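# How a Robot Learns to Help in the Kitchen

*Prepared by the Roltesville Shared Workshop for readers in grades three to five*
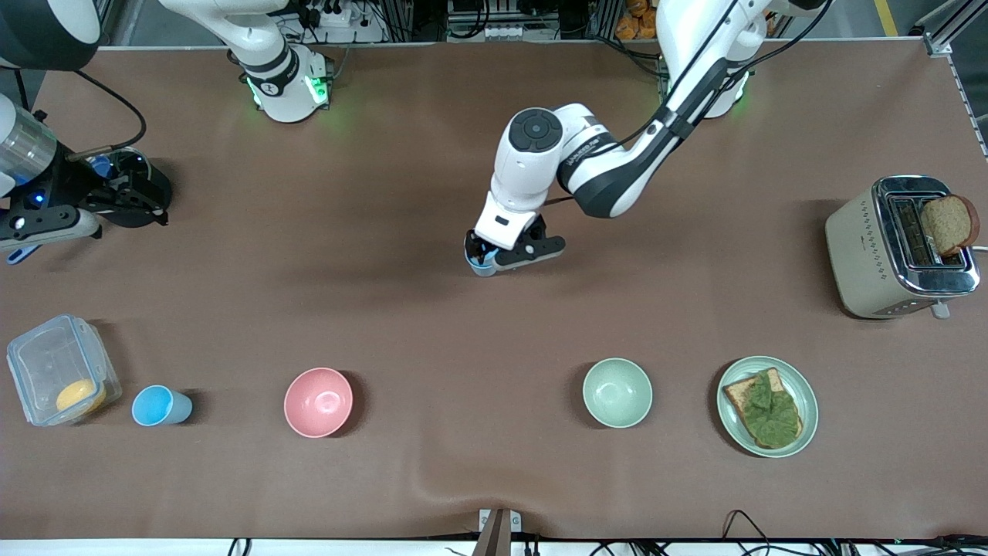

A robot arm works in some of the same ways as your own arm. It has joints that bend and turn, much like a shoulder, an elbow, and a wrist. At the end is a gripper, the part that does the holding. A small motor moves each joint.

The members of the Roltesville workshop are building a two-armed robot called Palleck. The build began in November, and members work on it at a shared table. Palleck is meant to practice simple jobs with bowls, cups, bread, and a toaster.

## Why is a slice of bread difficult?

You know how to pick up bread without thinking about it. A robot must be told, or shown, how far to close its gripper. If it squeezes too hard, the bread is crushed. If it squeezes too lightly, the bread falls. A bowl is hard and smooth, so it needs a different kind of grip. Lettuce is thin and bends easily.

## How does the robot practice?

A person first guides the arms through a job. A computer saves each movement as a list of numbers. The Nuveo program, written by workshop members, then studies many of these lists and looks for what they share. Palleck's library now holds 803 practice runs. The goal is 2000.

Objects are moved to new places between runs. A robot that has only ever met a cup standing up may not know what to do when the cup is on its side.

## What do the cables do?

Some cables carry power to the motors. Others carry messages between the arms and the computer. A cable must be long enough to let the arm stretch, and it must stay out of the joints.

## Rules for young visitors

- Stay behind the yellow tape while the power is on.
- Keep hands, sleeves, and hair away from the arms.
- Do not eat the practice food.
- Ask an adult member before touching any cable.

Visitors under the age of 13 must bring an adult. Questions may be left in the Munasinghe Room, where workshop members post their answers on the wall.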